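Kavden Strata Council, minutes, 2020-02-12

Present: R. Sezer (chair), U. Hofstetter, C. Acuña, D. Schwerdtfeger (minutes). Apologies: Z. Rondonuwu.

1. Laundry room refit
Sostivero's quote says the grey speckled benchtop will "lift the value of every unit". Ms Hofstetter asked for the evidence. None was attached. Mr Acuña doubted anyone buys a flat for its laundry. Deferred until a second quote is in.
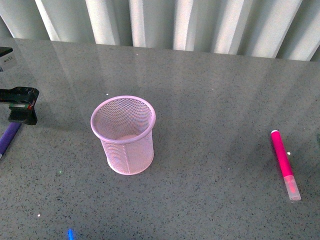 2. Parking levy
Jedar again proposes $70 per stall. The chair noted the same firm promised savings in June and the council has yet to see any. Motion to accept lost, 3 to 1.

3. Hallway heating
Simanjuntak blames the thermostat. Ms Schwerdtfeger is not convinced. Up to $400 approved for an independent look.

Meeting closed.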